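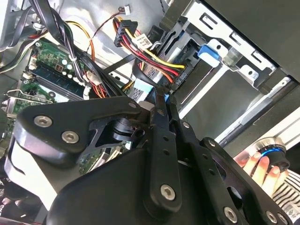 Trornville Repair Desk Records
Data card, version 4
Last updated 2023-02-02

Summary

This is a table of desktop computer repairs logged at the walk-in repair desk of the Trornville public library. One row is one visit. There are 4000 rows, covering desktops only. Laptops, phones and printers were logged on a different form and are not part of this release.

The data is meant for people who want to look at what goes wrong with older home computers and what it takes to keep them running. It has been used for a parts-ordering plan at the desk and for teaching spreadsheet basics. It is a small, messy, local dataset and should be treated as one.

Files

visits.csv — the main table, one row per visit
parts.csv — parts fitted, linked to visits by visit_id
codes.csv — fault codes and their plain-text meanings
changes.txt — what changed between versions

All files are UTF-8, comma separated, with a header row. Text fields that contain commas are quoted. Empty means unknown. A zero means zero.

Columns in visits.csv

visit_id: integer, unique. Gaps in the sequence are rows removed during cleaning.
month: year and month the machine came in. The day was dropped.
age_band: age of the machine as given by the owner, in bands (0-2, 3-5, 6-9, 10+).
case_type: tower, small, all-in-one, other.
fault_code: main fault, see codes.csv.
fault_code_2: second fault if there was one. Mostly empty.
owner_words: what the owner said was wrong, edited to take out names and addresses.
outcome: fixed, partly fixed, not fixed, collected before work was done.
minutes: bench time in minutes, rounded up to the next five.
site: main or Limow.

Columns in parts.csv

visit_id: matches visits.csv.
part_type: power supply, memory, drive, fan, battery, cable, board, other.
source: new, salvaged, brought by owner.
cost: in US dollars, no tax. Salvaged parts are entered as 0.

How the data was collected

Visits were written on paper cards and typed up at the end of each month. The Limow branch opened its own desk partway through and used the same card, but with a shorter list of fault codes. Its early rows use the code OTHER much more often than the main site does. We mapped what we could from the owner_words field and left the rest alone.

The fault code was picked by whoever closed the job. Two people could reasonably code the same machine in different ways, especially for "will not start," which may be logged as PSU, BOARD or CABLE depending on how far the testing went. If you need a steadier category, group those three together.

We took a sample of 200 cards and typed them in a second time to check for errors. Most differences were in the minutes column. Those cards are marked in changes.txt and the corrected values are the ones in the table.

Cleaning

Duplicate cards were merged when the month, case type and owner's words matched. We removed 140 rows where the card could not be read or had no fault on it. Spelling in owner_words was left as written. A search for "fan" will miss "fann" and "the blower thing," so plan for that.

Cost values over a few hundred dollars were checked against the paper. Two turned out to be a visit number written in the wrong box.

Known problems

Outcome is recorded on the day of collection. A machine marked fixed may have come back later as a new visit, and there is no owner ID to connect the two.

Minutes does not include waiting for parts or leaving a memory test running overnight.

Dust is undercounted. Cleaning was done on nearly every machine and only got a code when it was the main fault.

Machines that were too heavy for their owners to carry in are missing altogether, as are any that went straight to the recycling center.

The month field is the month of arrival at the main site and the month of collection at Limow. We noticed this late. The difference is small for most jobs but it will shift some rows across a year boundary.

Privacy

No names, phone numbers, serial numbers or file contents were kept. Free text was read through by hand before release. If you find something that looks like it points to a person, open an issue with the visit_id only and do not quote the text.

Related tables

The fault codes were adapted from the Jutov bench list, with fewer categories. The Betancur parts table uses the same part_type values, and the two can be stacked without changes if you drop its warranty column.

License and citation

Free to use, share and change with credit. Please cite as: Trornville Repair Desk Records, version 4.

To do

Split FAN into case fan and processor fan
Add the month correction for Limow
Decide what to do with case_type "other"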